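3.2 Workcell construction

The workcell was assembled in a shared workshop in the Herer building over the course of one winter, with the frame completed in January. It was designed under two constraints. The first was that every structural part had to be cut and drilled with the hand tools and single drill press available to workshop members. The second was that the cell had to remain in place between sessions, so that the arms would not have to be recalibrated each time the bench was needed for other work.

The supporting structure is aluminum extrusion. Both arms are bolted to one black mounting member at the front of the table, and the cabling starts from that side. An earlier version, referred to here as Ekach, placed the arms on separate clamped plates. Clamping proved inadequate: the distance between the two bases drifted by as much as 2 mm in a session, and the error appeared directly in any task that required the grippers to meet. With a common mount the drift fell below what we were able to measure.

Light-colored walls close off the back and both sides of the cell. They block the view of the rest of the workshop, where people and carts pass at all hours, and they even out the overhead lighting. The table surface carries a marble print. A plain matte surface would have made segmentation easier, but we wanted a background with irregular dark lines, closer to a kitchen counter than to a laboratory bench.

Small craft items and tableware were used for the trials (Figure 4). Push pins and paper stars are at the lower limit of what the fingers can hold, while cups and bowls test the opening width and the reach toward the back wall.

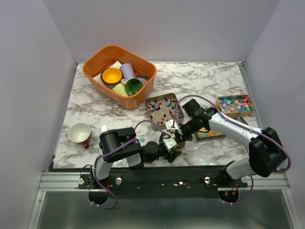
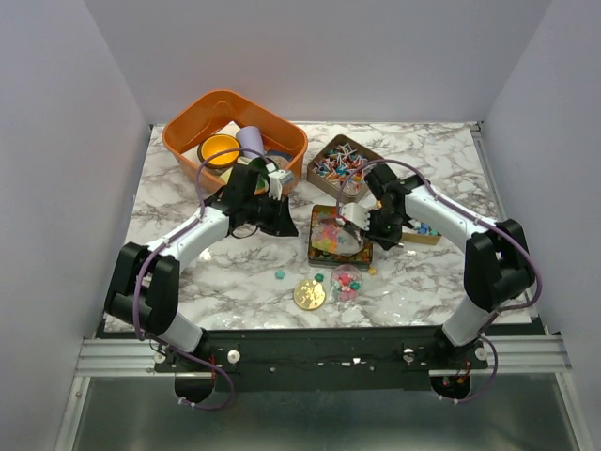
Figure 4. The two-arm cell with tableware in the orange container and small items on the marble-patterned table.

Section author: Tapio Kiiskinen
Heiskanen Workshop Group
Revised 3 October 2025

3.3 Control and cable routing

Each arm is driven by its own controller, and the two controllers share a clock signal over a short serial link. Commands are issued at 50 Hz by the Pistirex scheduler, which also holds the collision model. The model treats every link as a capsule with a 5 mm margin. Smaller margins were tried and abandoned after the wrist joints touched during a handover near the center of the table.

Purple cables run outside the links. Internal routing was ruled out by the diameter of the connectors, which could not be passed through the joints without being cut and resoldered. The external route requires slack at the shoulder and again at the wrist. Too little slack loads the wrist motor at full extension; too much allows the loop to sweep across the table and displace light objects. Slack was set by hand with each arm at its farthest reach and was then left unchanged for all trials.

3.4 Trial procedure

A total of 652 trials were recorded. Objects were set out by hand before each trial, without a template, and the containers were moved between blocks. A trial was ended by the operator when the target had been released or when either controller reported a torque fault. Faulted trials were retained in the log and are reported separately in Section 4.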